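**Textile Care and Household Fabrics, Unit 4: Washing, Drying and Folding**
Instructor: Danai Koutsoukos

Read this before the lab. The reading from the Kincombe packet starts on page 29 and covers fiber types, so those are only touched on here.

## Sorting

Sort by color first, then by weight. Heavy items such as jeans and bath towels rub against thin fabrics in the drum and wear them down. New items in strong colors (red, orange, navy) go in a separate load for the first few washes.

## Water and heat

- Cotton: warm or hot. Expect some shrinkage the first time.
- Linen: warm. Take it out while still damp if you plan to iron.
- Wool: cold, wool cycle or by hand, no wringing.
- Polyester: cool to warm. High dryer heat sets creases.

Dye loss is tested by pressing a damp white cloth on an inside seam for a minute. If color comes off on the cloth, wash the item alone. Record the result on your lab sheet even if no color comes off.

## Folding and storage

Fold cloth along the grain where you can. A fold made across the grain pulls out of square and leaves one edge longer than the other. Smooth from the center outward before making the second fold. Large flat pieces are refolded along new lines every few months so the same fibers are not always bent.
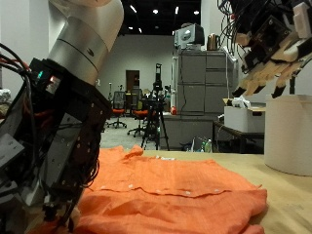
Does a cloth have to be fully dry before it is put away?

It should be dry all the way through, seams and hems included, as damp folds can grow mildew in a closed cupboard.

## For next time

Finish the dye test table and bring 17 swatches, labeled on the back. Sushil Joshi has the spare label sheets. Late lab sheets go in the Unit 4 folder.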